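Chapter 4
Woven Cloth and Why It Behaves the Way It Does

In this chapter
The grain of a fabric
Plain, twill, and satin weaves
Drape, stretch, and shrinkage
Reading a mill's specification sheet

In her second year as a buyer for the Golholm shirt company, Flora Munro ordered 1319 yards of blue cotton twill from a mill called Drummond. The sample had been lovely. She had pinned it over her desk, where visitors stroked it without being asked. The full order arrived on schedule, matched the sample in color and weight, and was cut into shirts that fit very well until their owners did a load of laundry. Of the first 700 shirts sold, 262 came back. Several had notes pinned to them, and one of the notes used the word "corkscrew."

The cloth had not exactly shrunk. It had twisted. Side seams that started the day under the arm finished it somewhere near the belly button. Munro telephoned the mill and was told, with great courtesy, that twill does that sometimes. She wrote the sentence on a card and kept it for the rest of her career.

Most of us wear woven cloth every day and could not say how it is made. We know that some trousers bag at the knee and that bed sheets come out of the dryer in a shape unknown to geometry. We blame the dryer. The dryer has its faults, but a good deal of what cloth does in later life was settled on the loom, and the chapter you are starting is mainly about what happens there. 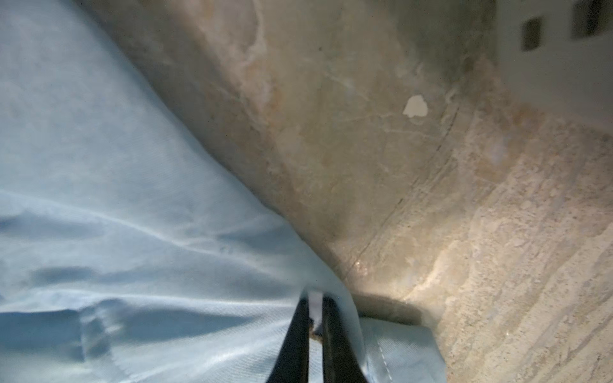

A loom holds one set of yarns, the warp, under tension. A second set, the weft, is passed over and under it from side to side. Everything else is a matter of which yarns go over, which go under, and how many at a time. In plain weave the pattern is one over, one under, repeated until somebody goes home. In a twill, each weft yarn floats across two or more warp yarns, and each row starts one step over from the row before. The steps line up into the slanting ridges you can see on a pair of jeans.

Those ridges give twill much of its character. Fewer crossings let the yarns pack closely and slide a little against each other, so a twill will usually drape more softly than a plain weave made from the same yarn at the same count. The slant also gives the cloth a direction. If the stresses from spinning, weaving, and finishing are not evened out, washing relaxes them all at once, and the fabric leans. The trade calls this skew. Munro's customers had other names for it.

We will return to the Golholm shirts in Section 4.3, where you will work through the wash tests Munro should have asked for, and again in Section 4.4, where the Drummond sheet is set beside one from a rival mill, Tostex. Both are written in the dialect of people who would prefer not to be phoned.

Before you go on, find a garment you don't much care about and a magnifying glass. Pull one yarn from a raw edge and look at what it was crossing. Keep the yarn. You will need it for Exercise 12.

4.1 The Grain of a Fabric

Cloth has three directions that matter to the person cutting it. The lengthwise grain follows the warp and stretches least. The crosswise grain follows the weft and gives slightly more. The bias runs diagonally between them and will stretch as far as you let it, usually while you are trying to hem it.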